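## Limpiar una mesa blanca sin dejar cercos

Las mesas blancas se ensucian igual que las demás, pero en ellas se nota todo. Lo que sigue vale para tableros lacados y de melamina; para madera sin tratar hay otra página en Flisix.

### Material

- Dos paños de microfibra, uno para mojar y otro para secar
- Jabón neutro
- Bicarbonato
- Un cubo con 2 litros de agua tibia

### Pasos

1. Retira el polvo con el paño seco, siempre en la misma dirección.
2. Echa una cucharadita de jabón en el cubo. Con más cantidad quedan velos.
3. Escurre bien el paño y pasa la superficie por tramos, de un lado al otro.
4. Aclara con agua limpia y seca enseguida.

Para las marcas de rotulador o de café, mezcla bicarbonato con unas gotas de agua, deja la pasta cinco minutos y retírala sin apretar. Los estropajos rayan el lacado - también los que se venden como suaves.
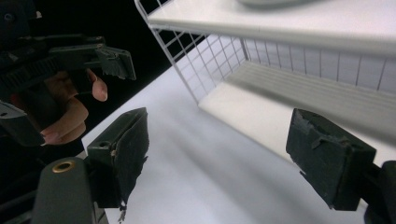 Rezaei comenta que en su mesa la pasta dejó una zona mate y pregunta si tiene arreglo. En lacado brillante, casi nunca: conviene probar antes en la cara inferior. En melamina suele ser resto de bicarbonato y sale con otro aclarado.

El alcohol queda para la tinta que resista, en un bastoncillo y solo sobre la mancha. No uses acetona.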